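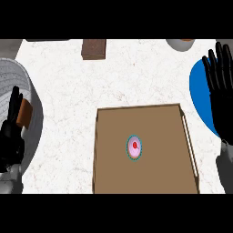
The packing task in simulation, with the pink pastry already in the box.

The open day at Carkent ran until four. Kathleen Ó Gríofa had been given the packing demonstration, which was the last stop before the tea, and by mid-afternoon she had run it 17 times.

The task was simple to state. Two arms stood at a kitchen counter that existed only in the software. The items were to go into a cardboard box, one at a time, without crushing anything. The left hand did most of the lifting. The right hand waited over a blue plate, fingers open, until the planner called for it.

"Is that a cake?" asked a man with a Brennan lanyard.

"It's listed as pastry two," Kathleen said. "It has a cherry."

"And what's it holding?"

"Pastry four."

He wrote this down.

Enda Ó Súilleabháin was at the second desk, reading the contact forces. He had written the grip controller in January and had since rewritten it twice. On his screen the left hand was a column of numbers, one for each joint, and he watched those and seldom looked at the picture. The limit for pastry four was set low. If the fingers went over it, the item was marked as damaged, although it would look exactly the same.

"So it can't break," said the man from Brennan.

"It can fail," Enda said. "The shape doesn't change. The record does."

A girl of nine or ten had come to the front of the group. She looked at the big screen for some time.

"Why is the other hand not doing anything?"

"It's holding position," Kathleen said.

"That's hard, though. Holding your hand out like that. My arm would hurt."

Kathleen began to explain that the motors had no fatigue term, and stopped. The Lullex people had asked for one in the last review. It had been put down as low priority, with a note that the rest pose should be lowered if time allowed.

"We could let it down a bit," she said.

"It'll change the timing," Enda said.

"By how much?"

He ran it on the spare machine. The group waited. Someone at the back asked where the toilets were and was told left, past the Bastine stand.

"Twenty-three milliseconds," Enda said. "Slower."

Kathleen opened the pose file and took the wrist height down by the width of a finger — her own, measured against nothing in particular. She saved it under a new name and loaded the scene again.

"Run 18," she said, for the log, and pressed start.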